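**Ticket:** Replacement fingers and spares budget, hand-held grippers
**Raised by:** Rochelle Fairweather
**Assigned to:** Hemi Harawira
**Site:** Ashby
**Status:** Open, waiting on purchase approval
**Priority:** Medium

### Original request (Rochelle)

We have 8 hand-held grippers at Ashby, all bought in one order from Drandotik. Three are giving trouble with the fingers. On two of them the left finger has play in it when the trigger is let go. On the third, the fingers don't meet squarely and small items slip out at the bottom.

I've tightened what I can reach. It helps for a shift or so and then the play comes back.

I need two things from this ticket:

- a fix, or a clear statement that there isn't one and we need parts
- a figure I can put into the July budget for spares, so that we stop buying these in ones and twos

There is 3000 pounds left in the small equipment line. Anything above that goes to Brenness for sign-off and will take longer.

### Reply 1 (Hemi)

Before we order anything, please check the following on each of the three units and write the result against the unit number.

1. Take the fingers off and look at the mounting holes. If they have gone oval, the finger is finished and tightening won't help.
2. Look at the rod behind the finger. Roll it on a flat surface. Any wobble, put it aside.
3. Swap the left finger with one from a good unit. Does the play follow the finger or stay with the body?
4. Check the screws are the short ones. Some of the first batch came with a longer screw that bottoms out before it clamps.

Don't use thread lock yet. I'd like to see the wear first.

### Reply 2 (Rochelle)

Done. Results:

| Unit | Mounting holes | Rod | Play follows | Screws |
|---|---|---|---|---|
| 2 | Oval on left | Straight | Finger | Short |
| 5 | Oval on left | Straight | Finger | Short |
| 6 | Round | Slight wobble | Body | Long |

Unit 6 is the one where the fingers don't meet. I changed the screws for short ones out of the spares tin and it's better, but the tips are still out of line.

I also asked the people using them whether any had been dropped. Unit 6 had, more than once. It was being carried by the fingers between jobs.

### Reply 3 (Hemi)

Thanks, that separates it into two faults.

Units 2 and 5 are worn fingers. New pair on each and they should go back to work. Don't change only the left one, the pads wear at different rates and you'll be chasing the alignment again.

Unit 6 needs a rod as well as fingers. The rod is sold only as part of the arm kit. I've asked Drandotik whether they will supply it alone and they say no.

For the floor pick-up work, please keep using the good units and leave these three on the shelf. The floor work is the hardest on the fingers. The tips get knocked against the tiles every time someone misjudges the height, and the plastic marks easily.
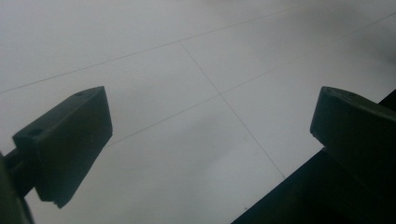 Can we use Skera fingers on the Drandotik grippers, if they're cheaper?

They will fit only with an adaptor plate, one for each finger, and once the plates are added the saving is gone. Stay with the Drandotik parts for this order.

### Reply 4 (Rochelle)

Understood on Skera. I only asked as the catalogue says "universal" on the cover.

Prices I've had back from Drandotik, all before VAT:

- Pair of fingers: 127 pounds
- Arm kit, including rod: they've promised a price, not received yet
- Delivery: free on this order

My first thought was to order fingers for the three bad units and leave it at that. But looking at the request book, we've put in an order for fingers nearly every month since the spring, one pair each time, and each one has gone through the full approval. The paperwork takes longer than the fitting.

What would you hold as stock if it were your budget?

### Reply 5 (Hemi)

I'd plan it as follows.

**Order now**

- 3 pairs of fingers for units 2, 5 and 6: 381 pounds
- 1 arm kit for unit 6: price to come

**Hold as stock**

- 4 pairs of fingers: 508 pounds

That makes 7 pairs in total, 889 pounds. It leaves 2111 pounds in the line for the arm kit and anything else you need it for.

I wouldn't buy a full set of spares for every unit. The maker changed the finger shape once already, and at Brenness we were left with a drawer of the old pattern which fits nothing we own. Four pairs should see you through to the next budget round if the wear carries on at the present rate. If it speeds up, reopen this ticket and we'll look at why.

Two things to settle before the order goes in:

- Get Drandotik to confirm in writing that the current finger fits all of your units. They came in one order, but that doesn't mean they came out of one batch.
- Ask for the screws to be included. They are listed separately and have been left out before.

### Reply 6 (Rochelle)

Drandotik have confirmed fit for all units by email. Attached to the purchase request. Screws are included and they've written "short" on the quote at my asking.

Still no price for the arm kit. I've chased them twice. The second time I was told the person who does the kit prices was out until after lunch, and I rang back at 3.30 and got the same answer.

Question about unit 6. If the kit comes back expensive, is it worth repairing at all, or do we put the money towards a new gripper?

### Reply 7 (Hemi)

Set a limit now, before you see the price. Mine would be half the cost of a new gripper, counting the kit and the fingers together. Under that, repair. Over it, strip unit 6 for parts and run with seven until the next round.

Strip it properly if it comes to that. The trigger, spring and handle are all worth keeping. Label them with the unit number. The right-hand rod can be kept too if it rolls true.

One more point on planning. You've been asked to put in for two more grippers for the second pick-up area. Please put a pair of spare fingers against each one in the same request. It's much easier to get them approved with the machine than a few months later on their own, and the person signing gets to see what the thing costs to run.

### Reply 8 (Rochelle)

Agreed on the half-cost limit. I've written it into the request so that it doesn't have to be argued again.

Other changes made at this end:

- Hooks put up by the door so the grippers hang by the handle. No carrying by the fingers.
- A line added to the weekly check: hold the body still and move each finger by hand. Any play, take it off the floor and tell me.
- A sheet by the spares drawer. Whoever takes a pair writes the date and the unit number. That will give us a real wear figure for next year, in place of me counting back through the request book.

For the two new grippers, I've added a spare pair to each. That request is separate from this one and is going to Brenness with the rest of the second area costs.

### Reply 9 (Hemi)

All fine by me. When the new fingers arrive, fit unit 2 first and run it for a full shift before you do the others. If the play comes back on that one with new fingers and short screws, stop and tell me, and keep the rest of the pairs in their bags so they can go back.

Keep the old fingers as well. I'd like a look at the holes from units 2 and 5 side by side.

### Current position

- 7 pairs of fingers, screws included: quoted, waiting for approval from the small equipment line
- Arm kit for unit 6: price outstanding from Drandotik
- Units 2, 5 and 6: on the shelf, tagged
- Old fingers from 2 and 5: to go to Hemi once removed
- Next action: Rochelle, to chase the kit price and update this ticket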